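Section 4: Match-Day Registration and Team Sheets

This section applies to club secretaries, team managers and match officials who use the Melloro registration system for fixtures in the Flurnaldale Rugby Union league. It covers the submission of a team sheet, changes to a submitted sheet, and the recording of replacements and injuries. Player transfers are dealt with in Section 6.

4.1 Before you begin

Each club must hold one active Melloro account with at least two named users. The club secretary is the primary user and may grant access to team managers from the Club Access page. Match officials receive their own login from the league office and do not use a club account.

A player may be entered on a team sheet only if the player's status is shown as Registered. Players shown as Pending or Lapsed do not appear in the selection list. If a player you expect to see is missing, open the player's record and check the following:

- The date of birth has been entered and confirmed.
- The medical declaration for the current season has been signed.
- No suspension is in force.

Note: Medical declarations expire at the end of May. Declarations signed in the previous season are not carried forward.

4.2 Submitting a team sheet

1. Log in and select Fixtures from the main menu. Fixtures are listed by date, with the next match at the top.

2. Select the fixture and press Open Team Sheet. Confirm that the correct side is shown. Clubs with more than one senior side, such as Idby, should take particular care at this step, as a sheet submitted for the wrong side cannot be moved and must be withdrawn and entered again.

3. Enter the starting players in shirt numbers 1 to 15. The system will not accept the same player in two positions.

4. Enter the replacements. The league permits a maximum of 8 replacements in senior matches. Numbers left blank are treated as unused and do not need to be filled.

5. Mark every player who is trained and approved to play in the front row. Use the FR box beside the player's name. The box is available only where front-row approval is held on the player's record.

Caution: A sheet without sufficient front-row cover will be accepted by the system but flagged to the referee. The match may be ordered to proceed with uncontested scrums, and the league may deduct points under its competition rules.

6. Name the captain and the vice-captain. Both must be in the starting side.

7. Press Check Sheet. Errors are shown in red and must be corrected. Warnings are shown in amber and may be accepted by the team manager.

8. Press Submit. A confirmation code is sent to both named users. Keep this code until the result has been approved.

The team sheet must be submitted no later than 40 minutes before kick-off. After that time the sheet is locked, and changes can be made only by the referee on the match-day screen.
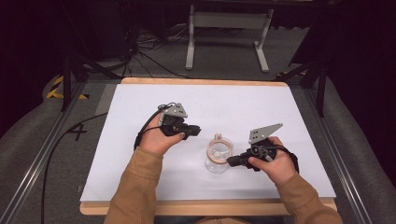
4.3 Changing a submitted sheet

Until the sheet is locked, a team manager may reopen it and replace any player. The earlier version is kept and remains visible to the league office.

Once the sheet is locked, proceed as follows:

1. Inform the referee and the opposing team manager in person. A message through the system is not sufficient.

2. Give the referee the name and registration number of the player who is withdrawing and of the player who is taking the place.

3. Ask the referee to enter the change and read it back -- both managers should be present when this is done.

4. Check that the revised sheet carries the word Amended beside the match number.

Note: A player who withdraws during the warm-up may not return to the sheet for that match, either as a starter or as a replacement.

4.4 Recording replacements and injuries

Replacements are recorded by the fourth official where one is appointed, and otherwise by the home team manager. Enter the shirt number leaving the field, the shirt number entering, the minute of play and the reason. The available reasons are Tactical, Blood, Injury and Head Injury Assessment.

Caution: Do not use Injury where a head injury is suspected. Select Head Injury Assessment in every such case. The player's status will change to Restricted, and the player will be removed from selection until a return-to-play form has been approved.

Blood replacements are temporary. If the original player does not return within the permitted time, the entry becomes permanent and counts toward the total.

4.5 If the system is unavailable

Complete a paper team sheet (Form 2372) in block capitals and hand one copy to the referee and one to the opposing team manager before the submission deadline. The details must be entered in Melloro by noon on the day after the match. Grounds with a weak signal, including the lower field at Ansah, should keep blank forms in the officials' room at all times.

Paper sheets must be retained by the home club until the end of the season.

4.6 Contacts

Questions on player eligibility should be sent to Randa Shboul, Registration Officer. Questions on access, lost codes or locked accounts should be sent to Tavion Abernathy, Systems Administrator. On match days, call the league office and ask for extension 3700. Have the match number and the name of your club ready.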